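Small Business Tax Filing Assistance Program
Interim Progress Report to the Firkico Foundation
Submitted by the Banar Center for Tax Policy and Compliance
29 March 2019

1. Purpose of this report

This report covers the second half of the grant period and is submitted under section 6 of the grant agreement. It describes the assistance given to small firms registering for and filing the revised sales and use tax return, the state of the policy research that accompanies that work, and the matters on which the Center requests a decision from the Foundation. Financial statements are provided separately by the Center's accounting office.

2. Background

The revised return replaced three older forms and moved most small filers from annual to quarterly reporting. The change was intended to spread payments over the year and to reduce the number of large year-end assessments. For firms without a bookkeeper on staff it also meant four deadlines where there had been one, and a new schedule for purchases made from sellers in other states.

The grant supports two lines of work: direct filing assistance to firms in the Flondine district, and research into which parts of the return cause the most errors and late filings. The second line is led by Roswitha Wallner, with Markos Galanis responsible for the survey.

3. Filing assistance

During the period, 621 firms received assistance in at least one filing quarter. The target stated in the agreement was 400. Most of the increase came from repair shops, food vendors and light manufacturers, many of which had never filed a quarterly return. Retail stores, which were expected to be the largest group, came forward in smaller numbers than planned, and several told our advisers that they already paid an outside preparer.

Assistance was given in three ways: individual appointments at the Flondine office, group sessions of two hours, and a telephone line open on weekday mornings. Demand for the telephone line was higher than forecast in the two weeks before each deadline. Phúc Ông, who manages the advisers, moved two staff members from group sessions to the telephone line for the February peak, and waiting times fell as a result. The Center proposes to keep this arrangement for the remaining quarters.

The most frequent questions concerned the treatment of equipment bought for use in production. The exemption for such equipment is available only when the buyer holds a completed certificate at the time of purchase. Firms that had paid the tax and then learned of the exemption were advised to file a refund claim, and the Center prepared 155 of these claims. Decisions have been received on fewer than half. It is too early to report a rate of approval, and the Center would caution against drawing conclusions from the first decisions, as simple claims tend to be settled first.
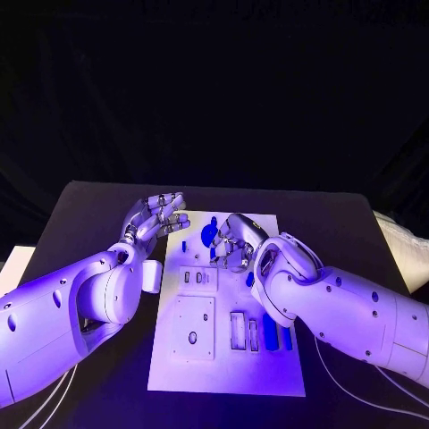

Robot arms at a task board. Section 3: equipment purchases and the production exemption.

4. Survey of filers

The survey was mailed to 1,000 firms drawn from the public register of sales tax permits. It asked how long the return took to prepare, which schedules were completed, whether the firm had received a notice from the revenue department, and whether the owner understood what the notice required. Reminder letters were sent once. Replies are still being entered, and the final response rate will be given in the closing report.

Three early observations may be useful to the Foundation, subject to revision.

First, the time needed to prepare the return varies less with the size of the firm than with the number of schedules attached. Small firms with out-of-state purchases report spending as long on the return as much larger firms that buy only from local sellers.

Second, many owners who received a notice did not know whether it was a bill, a request for records or a statement for information. The wording of the notices is set by the revenue department and lies outside the scope of the grant, but the Center has shared sample passages with the department's taxpayer service unit and has been invited to comment on a new draft.

Third, the penalty for late filing appears to be poorly understood. A number of firms delayed the return when they could not pay the full amount, and so incurred the filing penalty in addition to interest. Our advisers now raise this point at the start of every appointment - file on time, even if payment must follow.

5. Policy research

Dr. Wallner's working paper on use tax and small manufacturers has been completed in draft. It compares the present certificate system with two alternatives: a direct credit on the return, and a single annual certificate covering all purchases of production equipment. The draft finds that the annual certificate would be the easier of the two for the department to adopt, while the credit would be of more help to firms that buy equipment rarely.

Manuela Negri reviewed the draft for the Center. She asked for fuller treatment of leased equipment, where the tax falls on each payment and the exemption is often lost when a lease is renewed without a new certificate. That section is being rewritten.
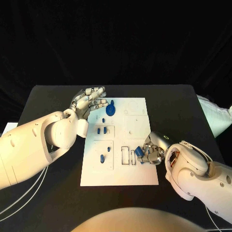 White task board with blue plastic parts, robot arm at left. Section 5: production equipment.

6. Staffing and systems

One adviser position was vacant for part of the period and has been filled. The case management software supplied by Phùng was brought into use at the Flondine office. Transfer of the older paper files took longer than scheduled, chiefly on account of incomplete permit numbers, and the work will continue into the next quarter. No filing deadline was missed for this reason.

7. Difficulties encountered

Attendance at the evening group sessions was low. The Center intends to discontinue them and to offer additional Saturday appointments within the existing budget. Requests for help with payroll tax have also increased. Such requests fall outside the agreement and have been referred elsewhere, though the nearest free service keeps limited hours.

8. Decisions requested

The Foundation is asked to approve the transfer of unspent funds from the evening sessions to weekend appointments and the telephone line - no increase in the total award is sought. The Foundation is further asked to confirm that the working paper may be released for public comment before the closing report is delivered.

Questions on the assistance program may be directed to Phúc Ông, and questions on the budget to Sơn Kim, at the Center's main office.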